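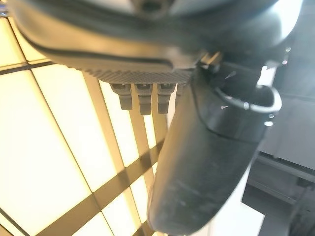 My visit to Deschamps in Brotinthorpe was planned since September, when Armelle Charpentier wrote to our small association of interior people and offered us places on their open day. Deschamps makes and repairs lighted ceilings for offices, shops and waiting rooms. I work with old houses, where a ceiling is mostly plaster and the light hangs from it on a chain, so I knew little about this subject before. The first room they let us enter is the one they call the long room, and there the panels in the ceiling glow in a warm yellow, bright enough that dark things under them are seen almost as outlines when one looks straight up. I looked up for quite a long time and had to wait a little before I could read my program again.

The open day was on 10/10/18 and started at nine. I came by train to Rustitz and took the bus from there, which goes once in 40 minutes, so please look at the timetable if you plan the same. From the bus stop one walks along a wall and then through a green gate. At the reception we received a badge and a paper with the order of the rooms. We were 21 visitors, divided in 2 groups. My group went with Lionel Vidal, who has worked in the cutting room for many years and now trains the new people. The other group went with Sandrine Besson from the sales office. I was told afterwards that they saw more of the samples and less of the workshop, and I was content with my side.

In the long room Mr. Vidal explained what we were standing under. Each panel has a tray, a light source at the sides and a sheet in front which spreads the light. The sheet is the difficult part. If it is too clear, one sees the points of light behind it. If it is too milky, the room gets tired and gray and the customer adds lamps on the desks, and then the ceiling was bought for nothing. They make the sheets in several grades, and he passed three of them to us so we could hold them against our hands. With the first I could count my fingers, with the second I saw only a shadow, with the third nothing.

Then we talked about color. A warm ceiling is pleasant in the evening, but a person from a dental office in our group, Zubaida Virk, said that she could not judge the color of a tooth under such a light. Mr. Vidal agreed with her completely. For work of this kind they deliver a cooler white, and in some rooms they build both and put two switches at the door. He has the opinion that most customers choose by looking at the catalog and should choose by sitting in the room for half a day with their own work. I think he is right. In my own profession I also see people select paint from a card of the size of a stamp.

After this came the cutting room. It was louder than I expected and we got ear protection, which made the explanations short. The sheets arrive in large format and are cut, then the edges are cleaned by hand with a tool that looks like a cheese knife. I asked if I could try it and I was permitted to do one edge. My edge was not good. Mr. Vidal did it again without a comment, in a few seconds, and put the sheet on the pile with the others.

The room I liked most was the repair room, and I would have stayed there longer. Here the old panels come back from the customers. Many are yellow from age, and it is interesting to compare this with a warm light that was wanted, which has a clean look. The yellow of age is uneven, it is stronger near the light source and weaker in the center. The repair people keep a shelf with pieces of old sheets, each one with the year and the building written on it with a marker. When one panel of a ceiling breaks, the new one is too fresh beside its neighbors, and they look on the shelf for something that has aged in a similar way. They told us they have roughly 1000 pieces there and throw nothing away.

For lunch there was soup, bread and a cheese from the region, and also a product of the region with the name Floltau, a kind of flat cake with plums. I took a second piece. At the table I sat beside Évan Cordier, who is planning a reading room for a town library, and we compared our problems. He wants a lighted ceiling over the tables only and a dark one over the shelves. I told him my doubt, that readers look for their book at the shelves and need light on the backs of the books — he wrote this down, and after lunch he asked Ms. Charpentier about it. She suggested to put narrow lights on the shelves and leave the ceiling there dark, as he wished.

In the afternoon we had a talk about maintenance. It was the driest part of the day, but for me useful. A few notes I made for my colleagues:

Dust lies on the inside of the sheet and not only on the outside, so the panel must be taken down for real cleaning.

Do not use window cleaner. A soft cloth, lukewarm water and a little dish soap is enough, and the sheet must be dry before it goes up again.

Order spare sheets together with the first order and store them flat.

Leave a way to reach the wiring. Mr. Vidal has seen a ceiling where a cupboard had to be taken apart to open one panel.

The price was not discussed in the group, but one can ask for it at the end, and I got a clear answer for a hallway of a normal size. It is higher than I thought and I will need to speak with my client.

Some practical information for those who want to go. The visit is free and one must register by letter or telephone. Wear closed shoes. The floor in the cutting room is smooth and there are three steps between it and the repair room, without a ramp, so a person with a wheelchair should ask before for the other entrance through the yard. Photographs are allowed in the long room and in the repair room, and not in the cutting room. The last bus back to Rustitz goes at ten past five, and we missed it by our questions, so Ms. Besson drove four of us to the station in her own car, for which I thank her again.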